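A large demonstration count says little about coverage. The Wolladum set holds 3258 episodes of blanket folding with hand-held grippers, yet 3000 of them come from 4 homes. A policy trained on it learns those beds well and treats any other bed as noise.
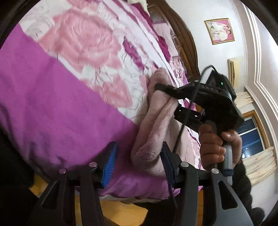
Flora Baxter argues that more operators would fix this. I doubt it. Operators copy one another within a day, and their grasps converge. I would cap each home at 15 episodes and spend the savings on travel. Failed grasps should stay in, with labels. Removing them makes the set tidier and leaves the policy with no record of recovery.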